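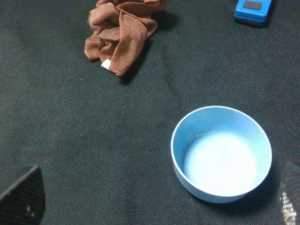 Brown microfiber towel on dark woven fabric.

Textile Care Study: Call for Household Participants
Reference: Trikik, Phase 2

Camenzind is recruiting 120 households in the Punlow area for a study of how cleaning cloths and towels change with repeated home laundering. Phase 1 was carried out under laboratory conditions. Phase 2 requires ordinary washing machines, ordinary detergent and ordinary storage.

What participants do
Each household receives a numbered set of cloths in three fiber types: cotton terry, a cotton and polyester blend, and microfiber. The cloths are used for normal kitchen and bathroom cleaning and washed at least once a week for 50 weeks. Participants record each wash on the log sheet supplied, giving water temperature, detergent type, drying method and anything else in the load. Fabric softener may be used only by households assigned to Group B.

One cloth of each type is returned by prepaid mail at the end of every quarter. Returned cloths are tested for absorbency, mass loss and lint release and are not sent back.

Eligibility
Applicants must be 18 or older and must have a washing machine in the home. Shared laundry rooms are not accepted in this phase. Households with a septic system are eligible. Employees of detergent or textile manufacturers, and members of their households, are excluded. Only one application per address will be considered.

Payment
Participants who complete all 50 weeks receive $100, paid by check within 30 days of the final return. Households that withdraw after the second quarterly return receive half. No payment is made for incomplete logs. Detergent is not supplied.

Data
Names and addresses are stored separately from wash logs and deleted when payment has cleared. Results will be reported by group only. Water hardness is taken from the Trament district supply records and does not need to be measured at home.

How to apply
Application forms are available at the Camenzind front desk or by mail on request. Completed forms must arrive by 24 March 2024. Selected households will be notified in writing and assigned to a group at random.

Study lead: Reiko Kinoshita
Participant contact and returns: Kieran Dolan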